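Statetti Two-Arm Sorting Kit for Clubs and Classrooms

Item no. 588
Supplied by Civwood
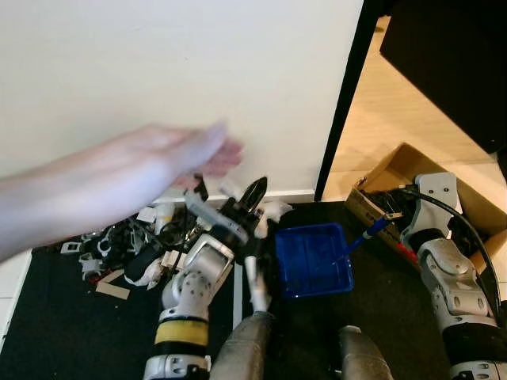

The Statetti kit is made for school robotics clubs that already have a two-arm robot and want a season's worth of work for it. It contains parts to sort, things to sort them into, and a set of task cards. The robot is not included.

Students start with single picks from the floor mat, move on to handing a part from a person to the gripper, and finish with timed two-arm runs. The handover cards are usually the slowest part of the course. Allow 2 meetings for them, more if the group is new to teleoperation.

What's in the kit
Floor mat, rolls up for storage
Shallow tray
Mixed plastic parts, 43 pieces
Task cards, 23, printed both sides
Score sheets and a leader's booklet

Sold separately
Spare parts bag
Second mat, for clubs running two robots
Replacement task cards

Setting up
Lay the mat on a hard, level floor. Carpet will work, but the tray slides less predictably and the scores won't compare well with other clubs. Put the robot at one edge, tip the parts out on one side, and check that both grippers can reach the tray before you start a run. Agree on a stop word. For the handover cards, one student gives parts, one operates, and a third stays at the stop button.

Card 9 in the first printing gave the wrong tray position. The corrected card has shipped with every kit since February. If you have the old one, write to us and we'll mail a new card at no charge.

From a club
"We ran the course at Virnden with a mixed group, and the older students skipped ahead to the two-arm cards. I'd keep them on the single picks longer next time — they were fast but they dropped a lot." Kusum Bhardwaj, club leader

Competition use
The kit matches the parts list for the Adebisi Cup junior sorting event. Teams may practice with extra parts but must bring an unmarked set on the day.

Care
Wipe the mat with a damp cloth and dry it before rolling. Small parts — keep away from children under three.

Page updated 19 May 2022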